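# Promia Sandwich Station Kit

I've been playing with food-handling kits for a while now, and the Promia is the first one I'd happily sell to somebody who has never wired up an arm in their life. So we stock it at Skivico! It's a tabletop layout plus the software side, and you bring the arm (or add one to your order, see further down). Buns, tomato, ham, greens - the soft, slippery stuff that makes most pick-and-place demos look silly.
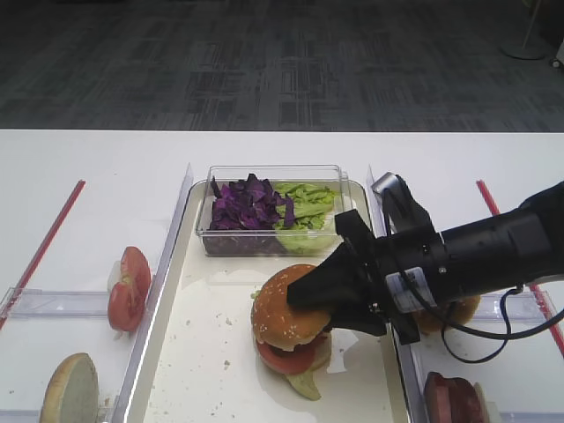
Tray in the middle, greens at the far end, everything else in the side bays. 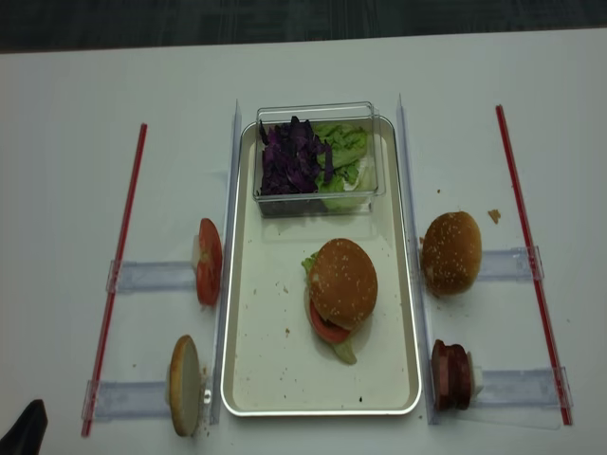
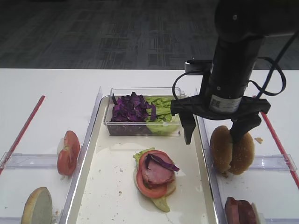
**Can I use my own arm with it?**

Most small six-axis arms will do, as long as the payload is 2 kg or better and you can send it joint positions over a network connection. If you're not sure, email me the model name before you order and I'll look it up.

## What comes in the box

- center tray with a raised rim
- clear dividers and the cross rails for the side bays
- one clear tub for two kinds of greens
- a pair of wedge fingers for the common two-finger grippers
- mounting hardware and a paper template for laying it all out
- a USB stick with the Harb task software and 28 starter routines

The table isn't included, and neither is the gripper body. I know, I know, but shipping a table is no fun for either of us. Any flat white or light-colored top works fine. I've run it on a door across two trestles and it was happy enough.

## Living with it

Setup took me most of an afternoon the first time and a lot less the second. The paper template is the part I'd have paid extra for! Tape it down, mark your corners, stand the dividers up, peel it off. The manual wants you to drill holes for the dividers, and if your table is yours to drill, go ahead. I used the clamp feet and they held.

The rails are simple and I like them a lot. A tomato slice standing up on its edge is so much easier to grab than one lying flat and stuck to the table with its own juice. Same goes for the meat. Cut your slices on the thick side, though - thin ones fold over, and then you spend your morning peeling ham off a finger pad.

Shredded greens are the weak spot. Harb has a routine for picking out of the tub, and how much you get per grab varies plenty. Sometimes a decent pinch, sometimes one lonely strip of cabbage. There's a setting called "pinch depth" that helps, and I'd start it lower than the default.

The other one to watch is press force on the top bun. Out of the box it's set for a dense roll, so if you're using soft sesame buns, turn it down before your first run or you'll be making pancakes. My soft-bun settings are saved as a profile on the stick, so you can just load that.

## Cleaning

Crumbs get everywhere, so plan on it. The tray lifts straight out and goes in the sink. Wipe the dividers with a soft cloth and dish soap (no glass cleaner, it clouds them). The fingers pop off with two screws and can be washed by hand.

Please note the kit is for research, teaching and demos. It isn't certified for serving food to customers, so don't put it behind a counter.

## Price and shipping

The kit is $302. A spare pair of wedge fingers is $70, and I'd get one if students will be using it. Orders go out from our Erkirport warehouse, usually the next working day if you order before 2 p.m. Larger tubs are due back in stock in September.

If you want an arm and gripper bundled in, write to me for a quote and tell me how big your table is.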